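Pledar Clear Table Cover — raised edge

Back in stock Monday. Both sizes.

Clear acrylic sheet for wood tabletops. Lays flat, edges come up so crumbs and pens stay on the table and off your floor. No glue, no clips. You still see the grain, even on dark brown wood, and that's the whole point of buying a nice table in the first place.

Comes with protective film on both sides. Peel BOTH. We get calls every week about a "cloudy" sheet and it's the film on the underside.

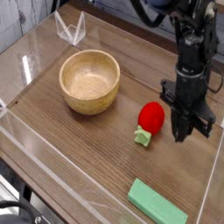
Good for craft tables, play tables, shop counters, sorting small stuff. Bowls and toys slide around fine on it. Wipe with a damp microfiber cloth and a drop of dish soap. No glass cleaner, no paper towels — they leave fine scratches and we can't take it back for that. Hot pans need a trivet, always.

Custom sizes: send length and width of the top, measured at the widest point. Agnes Dow cuts these herself so allow extra time in December. Rounded tops, ask first. Notches for cables or table hardware are extra, send a sketch with measurments.

Item no. 385. Small ships flat in a carton, large goes freight. Freight driver will not carry it upstairs. Check the corners before you sign, if one is chipped write it on the slip and email Caoimhe Foley the same day.

Returns 27 days, unused, film still on. Custom cuts are final sale.

Also fits the Fitzgerald bench top and the older Lendetti desk (not the drop leaf one, the hinge is in teh way).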